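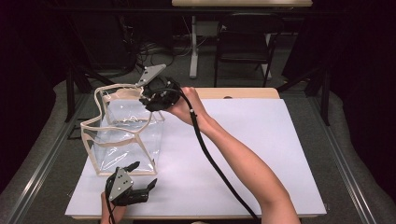

Does the Vonby clear bin stand up by itself when it's empty?
It stands, with the top open, but the sides don't pull tight and the rim can lean out of shape until you put something in it or push it back.

I bought a pack of two Vonby bins in November to replace a cardboard box and a grocery bag that were holding small stuff in the game closet. They are clear vinyl with beige fabric trim around the rim, down the corners and around the base. The top is open. There is no lid and no lid sold for it, at least not where I bought mine. I have had them for five months now, one on the closet shelf and one on the work table.

They come folded flat in a sleeve with a sheet of tissue between the layers. You unfold the bin, push the corners out and set it down. That takes a minute. Getting the creases out takes much longer. The card in the sleeve says to leave it open in a warm room for 72 hours. I did that with the first one and most of the sharp folds relaxed, but the fine wrinkles stayed. The second one I put straight to use, and after a couple of weeks it looked the same as the first. I wouldn't bother waiting.

There was a plastic smell, like a new shower curtain. It was strong the first evening and I had stopped noticing it by the end of the week.

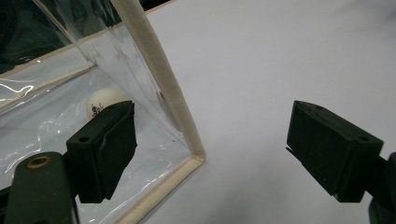 Light things are what this bin is good at. I keep table tennis balls in one, and it holds around 40 before they start to roll over the rim when you move it. It also did fine with yarn, badminton birdies and a stack of paper napkins. Heavier things are a different matter. I tried it with wood blocks and the bottom sagged as soon as I lifted it by the rim. If you carry it with a hand underneath it's all right, but then you need the other hand to steady the side. It has no handles. For blocks I went back to an old Grarunness crate, which is ugly and weighs too much but doesn't bend.

Cleaning is easy on the vinyl and less so on the trim. A damp cloth takes dust and fingerprints off the sides. The trim is a light color and it picks up whatever is on your hands. I got a coffee drip out with dish soap, and a ballpoint mark is still there. I wish they made it in gray.

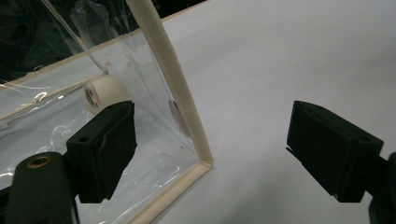 Most people will buy this bin to see what's in it, so I paid attention to that. From across the room you can tell what kind of thing is inside, and that's enough for a closet. Up close it isn't as clear as glass or hard acrylic. The film puts a light haze over everything, and the creases throw white streaks when there's a lamp nearby. A ball sitting against the side is plainly a ball, but you may not be able to read the small print on it. If you're storing things you need to tell apart by their labels, look in from the top or get a rigid box.

The trim has a soft feel and a rounded edge, so it doesn't scratch the shelf. Check the edges when you get yours. Some slight fraying shows on mine. It doesn't affect how the bin holds together, and I trimmed a loose thread on the other one with nail scissors.

I also looked at the Forness bin, which is about the same size with a stiffer base and a zipper lid. It costs more and the sides are tinted, so I passed. Anyone who needs to stack bins should get that one. You can't stack the Vonby at all, because the rim gives way under any weight.

Good points: light, folds flat again in a few seconds, easy to wipe, doesn't mark the shelf.
Bad points: wrinkles stay, no handles, no lid, trim shows dirt, soft bottom.

I'd buy it again for the closet. For the table I'm going to try the Carhuamaca felt tray, where the low sides should make it easier to reach in.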